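I got to Kirsty Pickering's place at ten in the morning and she already had lunch going. This is a woman who spent eleven years buying dry goods for restaurants and now teaches people how to stock a pantry out of a rented kitchen in Marsden, so I figured I should show up hungry. I was right!

"Sit anywhere, don't lean on the flour," she said, and went back to her onions.

I'd written to her because my own pantry is a disgrace. I have three open bags of lentils (all the same lentils) and a box of crackers I moved house with. A friend had taken Kirsty's class in July and wouldn't stop talking about it, and I wanted to know what on earth there was to talk about for a whole afternoon.

Plenty, it seems. We started with containers, and we stayed on containers for a good long while. 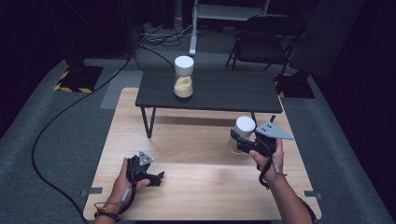

A small white-topped container at the table.

"People buy the matching set first," Kirsty told me. "They spend 80 dollars on jars, they bring them home, and then they go looking for things to put in them. So now they own farro." She laughed at that, and I laughed too, a little late, because I own farro.

Her own rule is to live with a food for a while before it gets a jar. If you finish a bag and buy another one, fine, it's earned a spot. If the bag sits there with a clip on it until the clip breaks, you have your answer. She was pretty firm that a clip and a folded bag will do the job for most of what people buy.

She learned this the expensive way. Back when she was buying for Hulon, a little restaurant with six tables and (her words) the storage space of a bathtub, she once ordered 618 pounds of short-grain rice. The supplier had a price break and she couldn't resist it.

"I was so proud of myself," she said. "I called the owner at home. And then the truck came."

The owner was Colin Greenwood, who still cooks there, and I got him on the phone later that week to hear his side. He started laughing before I'd finished the question. "We had rice under the coats," he said. "We had rice in the office where my chair used to be. I did the books standing up until spring." He kept her on, obviously. He says she never once overbought after that, and that he personally couldn't look at rice pudding for years.

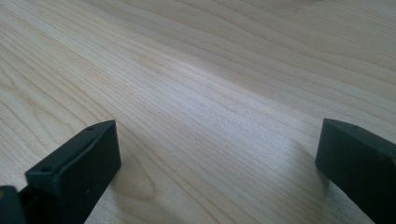

What Kirsty took from the whole business was that food you can't see is food you don't cook. The rice under the coats lasted longest, even though it was right there every time somebody went home. So in her classes she has everyone go home and pull out the back row of one shelf. Just one shelf, just the back row. Then they cook from it for a week before they're allowed to shop.

I asked how that goes over. "Badly," she said. "The first two nights are fun and then somebody's kid gets chickpeas again." But she swears by it, and she does it herself every winter. Last time she found a tin of smoked oysters that she'd been saving for company, and she ate it over the sink by herself and it was wonderful.

By then the onions were nearly done and I'd gotten to the stuff I really wanted to know, so I just started firing things at her.
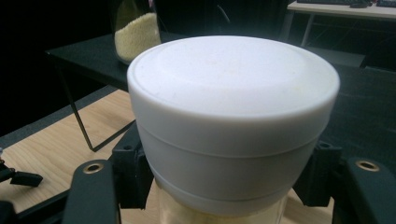 Do I have to wash a jar out every time I refill it?

"Every time. Empty it, wash it, let it dry all the way, overnight if you can stand to wait. If there's a bit left, tip it into a bowl and cook that first. Don't pour new on top of old."

I confessed that I have been pouring new on top of old for my entire adult life. She put down her spoon. I think she was kidding about asking me to leave.

We moved on to labels. She likes masking tape and a marker, with the date you opened it and nothing fancy, and she puts it on the side where she'll see it from the door. I mentioned that I'd seen people do theirs with a label printer and she made a face I can't really describe. "If it takes a machine, you'll stop," she said. "Tape you'll keep doing."
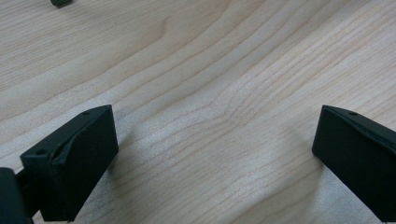 She does have a soft spot for spices, and there she breaks most of her own rules. She had me smell two paprikas, one she'd opened that month and one that had been around for six, and the old one smelled like a cardboard box. I'd have cooked with it happily and then wondered why dinner was boring. Buy the smallest amount they'll sell you, she says, even if it costs more by the ounce.

Lunch was the onions over rice with a fried egg, eaten out of bowls at the counter. I asked if the rice was a sentimental choice. "It was what was open," she said, and handed me the hot sauce.

Her next round of classes starts in the fall, and there's a waiting list, which I'm on. In the meantime I've done my back row. There was a fourth bag of lentils.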